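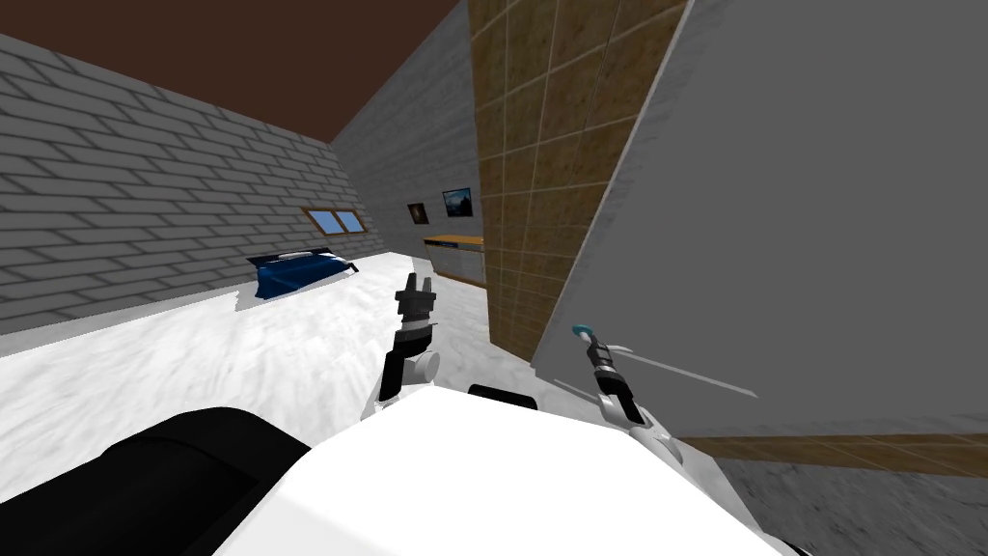 Would I get any use out of the Grenodell if I've been getting my charts off the computer for years, a reader asked under my April post on solar returns, and would I have to be good at sums? It's a fair thing to ask and I gave a very poor answer at the time (I think I said "possibly!" and went off to make supper), so I've now lived with the kit for long enough to do better.

The Grenodell Chart Drawing Kit
Reviewed for the beginners' shelf

For anyone who hasn't come across it, the Grenodell is a boxed set for working out and drawing a birth chart by hand. You get a pad of printed wheels, a clear plastic protractor marked with the signs, a slim book of house tables, a worksheet pad for the arithmetic and a paperback guide of 142 pages. The planet tables aren't in the box. You need an ephemeris of your own, and I do wish they said so on the front, where a person buying it as a birthday present would see it. It's mentioned on the back in very small type.

I learned to do charts by hand at an evening class in Estodthorpe, in a room above the library with a radiator that knocked, and I was slow and inky and quite happy. Then the software came along and I let it all slide, as most of us did. So I came to this kit a bit rusty and very fond of the whole idea, and you should bear that in mind when I start gushing.

The guide

This is the best part and I'd have paid for it by itself. It starts with the birth time and stays there a good while, which I was pleased about. Summer time is where most beginners' charts go wrong, and the author takes you through putting the clock back to Greenwich, then into sidereal time, then the correction for how far east or west the birth was, with a worked chart that you follow all the way along. I did the worked chart first, got the Ascendant wrong by a whole sign, sulked, found I'd added the longitude correction when I should have taken it away, and got it right on the second go. There's a note in the margin on page 4 warning you about exactly that. I had read it, too.

If your sums are shaky I'd say don't worry. It's all adding and taking away, only in hours and minutes, so you carry at sixty and have to keep reminding yourself. A calculator is more trouble than help unless it's one of those that does hours and minutes properly. I used the back of an envelope.

The chapter on aspects is thinner. It gives you the main ones and how to spot them by sign, which is the way I was taught, and then it gets rather stern about orbs and allows you next to nothing for a sextile. I'm more generous than that, and you'll come to your own view. There's very little on progressions, just a page and a bit at the end telling you that a day stands for a year and wishing you luck. For a first book I think that's enough, although a worked one would have been lovely.

The wheels

The paper is good and thick and takes a fountain pen without feathering, and the degrees are marked finely round the outside so that you can place a planet properly and not just pop it somewhere in the middle of Virgo. My grumble is with the inner circle, which is too small. If you like to draw your aspect lines in colour, as I do, a busy chart turns into knitting. I had one with Sun, Mercury, Venus and Mars all in Gemini and I ended up writing the figures on little flags outside the wheel.

The wheels come with the houses left blank so you can rule in your own cusps, and that suits everybody whichever system they like. I was glad of it. The old Trovlow pads, which some of you will remember, had equal houses printed on whether you wanted them or not, and I spent years drawing over the top in red.

The protractor

Clear, sturdy and easy to read by lamplight. The hole in the middle is a shade too big for a pencil point, so it slips if you lean on it. A dab of putty sorts that out. Mine has lost a bit of the printing along Capricorn already, and I don't think I've been rough with it, so keep it in its sleeve.

The house tables

They're Placidus, and they cover northern latitudes only, stopping short of the far north where Placidus gives up anyway. For a southern birth you have to do the business of adding twelve hours and swapping the signs over, and the guide explains it in one rather breathless paragraph that I had to read with a finger under each line. If you have a lot of family in Australia or New Zealand, I'd look at the Urquhart tables as well. They're dearer and the print is cramped, but each latitude has its own spread and the southern method is set out step by step.

So, the computer question

Yes, I do think you'd get something from it, dear reader, even with years of printed charts in the drawer. A chart from the screen arrives all at once and my eye goes straight to the bits I know. With this I had to put Saturn in by hand, and look up what he was doing the day before and the day after to work out his place, and there he was, very nearly at a standstill and about to turn retrograde. I'd had that same chart in a folder for ages (it's my own sister's!) and I'd never taken it in.

It is slow, mind. My first full chart took a whole evening, and I'm down to a bit under that now with the tea breaks left out. If you do readings for other people I can't see you using it for the day's work. I still run my clients' charts on the computer and I check my hand-drawn ones against it afterwards. The Moon is the one that gives me away if I've been careless, always.

Odds and ends

Refill pads can be bought separately, and you'll want one sooner than you'd think, what with spoiled sheets.

The box is a nice deep blue and the lid doesn't stay on.

There's a competition slip inside for a free year of the Grenodell newsletter, limited to the first 2,000 buyers, so I imagine it's long gone. I sent mine off all the same.

I'd give it 4 stars out of five, and the guide alone would have had the fifth if the progressions had been done properly. I have 2 spare wheel pads, bought by mistake when I was after the worksheets, and I'm happy to post them on to anyone starting out. Leave a note in the comments and tell me which house system you use, as I'm always nosy about that.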